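Day 5 of rereading the ghost stories on my shelf. Tonight it's Jodville, the short novel by Yi-an Lim. I first read it as a student and remembered almost nothing except the ferry.

It's set in a river town where the ferryman, Carbridge, has drowned before the book starts. He still turns up for the December crossings and still takes the fares.

What I'd forgotten is how little he does. He speaks in two chapters. Mrs Yeo, who runs the ticket office, does most of the talking for him – and she may be lying.

The middle drags. There's a long quarrel over a boundary wall that I skimmed again. The crossing in fog is as good as I remembered, and it's only roughly 500 words.

My copy is the Skunier paperback with the introduction by Deming Bai. Leave that until last, as it gives away who paid for the boat.

Tomorrow I'll do a collection, probably one with shorter stories. My eyes are tired.
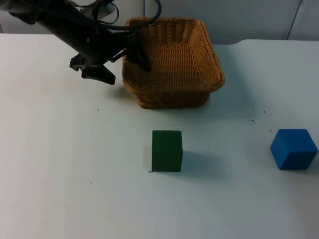 Does Carbridge ever leave the river in the book?

Only once, near the end, when he walks up to the ticket office and waits outside until it gets light.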